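Cable snagging on basket rim, two-arm build in shared workshop

Posted in Home Builds and Shared Workshops, 2018-04-03

I am setting up a two-arm machine at the Pruvside workshop to load a front-loading washing machine from a woven basket. The arms are second-hand, the hands were rebuilt on a bench here, and the control code is my own. Head camera views:
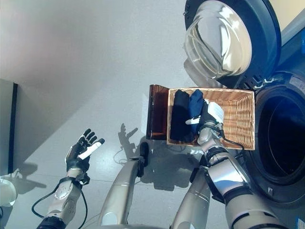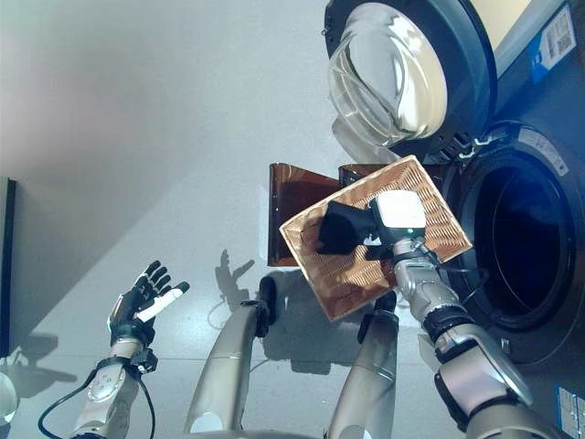 The sequence is: right hand goes into the basket, closes on one garment, lifts, moves to the drum, opens. Dark clothes only so far. Over 73 trial cycles the grasp has been acceptable. The fault is in the wrist cable on the right arm. It is routed outside the forearm with a service loop, and on the way out of the basket the loop catches the rim and drags the basket across the floor. Once it has moved, the stored basket position is wrong and the next grasp closes on nothing.

I have tried shortening the loop, but the wrist then stops short of full rotation and the controller reports fault 927 (joint torque limit). I have also tried weighting the basket, which only moved the strain to the connector. Is there a usual way of routing this, or should I change the approach path?

pakis_bench

Do both, but start with the cable. A loop placed at the wrist has to absorb all the wrist rotation in a short length, so it ends up large. Take the slack back to the forearm. Clamp the cable 10 mm behind the wrist joint, wrap it one and a half turns loosely round the joint in the direction that unwinds at your drop position, and leave the remaining slack in a flat sleeve along the top of the forearm. Nothing should then hang below the hand.

Check the bend radius at the clamp. For a thin signal cable I use 4 times the outside diameter as a fixed minimum and double that where it flexes. The wrap will wear, so put spiral sheath over it and inspect it. Mine was replaced in May after a year of light use.

As for the path: come out vertically until the whole wrist is clear of the rim, then translate. A diagonal exit saves very little time and brings every loose part of the arm over the edge.

Clemulness

Use a plastic basket. Wicker catches on everything.

Beltrán Workshop

Agree with the first reply on routing. The stored position is a separate fault and I would fix it even if the cable never snags again. Put two stops on the floor against the basket, or put a printed marker on the rim and read it with the head camera before each grasp. I prefer the marker -- it also catches the case where somebody has moved the basket between runs. Keep it on the side away from the right arm or the forearm will cover it.

I would not clear 927 automatically while you are testing. Let it stop the arm.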